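Sprechnotizen: Kleinteile einsortieren mit der Cerell-Hand
Vortrag Marlies Frei, Redezeit 10 Minuten, danach Fragen
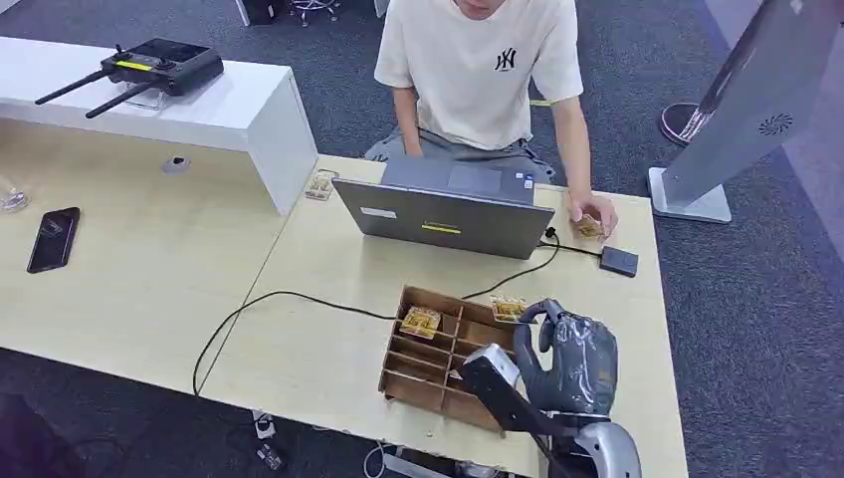 Begrüßung kurz halten. Mitsuko Morikawa vorstellen, sie übernimmt die Fragen zur Regelung. Dank an die Kollegen in Arberg für die Greifdaten.

Ausgangsfrage: Wie viel muss eine Hand mit Fingern über ein Teil wissen, bevor sie es in ein enges Fach legen kann? Bisher haben wir für jede Verpackung ein eigenes Modell trainiert. Das ist teuer und hält nur so lange, bis der Lieferant die Tüte ändert.

Aufgabe erklären: kleine verpackte Teile, ein offener Sortierkasten mit Fächern, ein normaler Tisch. Klare Folie ist für die Tiefenkamera schwierig, deshalb orientiert sich das Verfahren am bedruckten Etikett. Die Finger sind mit Folie überzogen. Das ändert die Reibung, also auch beim Training so lassen.

Methode, 2 Stufen:
Erste Stufe – Nachahmung. 3.000 vorgeführte Griffe, aufgezeichnet in Arberg und in Laken. Das Netz lernt Anfahrt und Fingerstellung gemeinsam.
Zweite Stufe – Korrektur am Fach. Kurz vor dem Ablegen wird nur noch die Lage zur Trennwand geschätzt. Diese Stufe läuft langsamer, das bitte gleich sagen, sonst kommt die Frage sowieso.

(Pause, Wasser trinken)

Ergebnis: Das Greifen funktioniert auch mit Verpackungen, die im Training nicht vorkamen. Die meisten Fehler entstehen beim Loslassen. Die Tüte bleibt am Daumen hängen oder kippt über die Trennwand ins Nachbarfach. Mit dem Furukawa-Ansatz, also Daumen zuerst öffnen und dann die Finger, wurde es deutlich besser. Auf Mitsukos Anteil hinweisen.

Grenzen offen ansprechen:
– Liegen zwei Tüten übereinander, greift die Hand oft beide.
– Verrutscht der Kasten während der Anfahrt, bricht der Ablauf ab und ein Mensch muss neu starten.
– Versuche mit mehreren Personen am selben Tisch fehlen noch.

Ausblick: Ab Oktober Wiederholung in Laken mit tieferen Fächern. Kraftsensoren in den Fingerspitzen sind bestellt.

Falls Zeit bleibt: Kurve mit den Loslassfehlern noch einmal zeigen. Sonst direkt an Mitsuko übergeben.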